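I've been paying for Liseo since January, and a few of you asked in the comments whether it's worth it, so let me get this down while I'm still annoyed and delighted in equal amounts.

Quick version if you haven't run into it: Liseo is a streaming app for long stuff made by people who got their start on short stuff. Features, mini-series, tour documentaries, a couple of live shows a month. It's 8 dollars a month, or 6 if you're okay with ads before each title (I lasted one week on that plan and caved).

The good part first. The movies are better than I expected! I went in ready to be snobby, and then I watched Escobar Street on a Saturday night with a bowl of cereal and got completely sucked in. It's a small road comedy directed by Geum-ok Choo, who used to post two-minute sketches about her terrible roommates, and you can tell she's been dying for more room. There's a long dinner argument near the middle that just keeps going and going, and every time you think it's done somebody picks up a fork again. I rewound it twice. The ending is kind of rushed and the songs are mixed way too loud, but I'd watch whatever she makes next.

Lurus is the one everybody's posting about, and I don't get it. It's a sci-fi thing in 6 episodes and I'd say four of them are people walking down hallways looking worried. The lead is charming in his regular videos, where he's talking a mile a minute, and here they've told him to whisper. Why would you hire that guy and make him whisper? My sister loved it, so take that for what it's worth.

The documentaries are hit and miss. Some are basically a tour vlog with nicer color. The one I'd send you to is Dredik, about a prank channel that broke up over money, and it's uncomfortable in a good way. All three of them sat for interviews separately and none of them remember the same meeting the same way. It runs nearly 100 minutes and I didn't check my phone, high praise from me.

Okay, the app itself. Search is bad. You have to type the title almost exactly, and if you search a creator's name you get their trailers first, then clips, and the full movie way down the page. Downloads work fine on my tablet but on my phone they expire overnight, and support told me to reinstall, so I did, and it still happens. Subtitles are solid! Casting to the TV took me 13 tries the first night (I was counting by then, out of spite) and has been okay ever since the last update.

The thing I go back and forth on is how much they're adding. There's usually one new feature a month plus a few shorter pieces, and if you watch like I do you'll be through the good shelf pretty fast. I'd sign up, binge for a month, cancel, and come back when the next batch shows up. Canceling is two taps and they don't beg.

One more gripe, then I'll stop. The extras. I love extras, I'm the person who listened to DVD commentaries on purpose, and Liseo hides them in a separate tab with no link from the movie page. Escobar Street has a whole commentary with the cast and I only found it by scrolling around at lunch. Put a button on the page, please!

So, four out of five for the movies, two and a half for the app, and I'm keeping it through the summer at least. If you've seen Lurus and can explain the hallways to me, the comments are open.

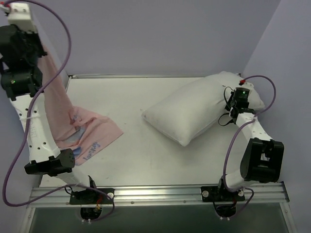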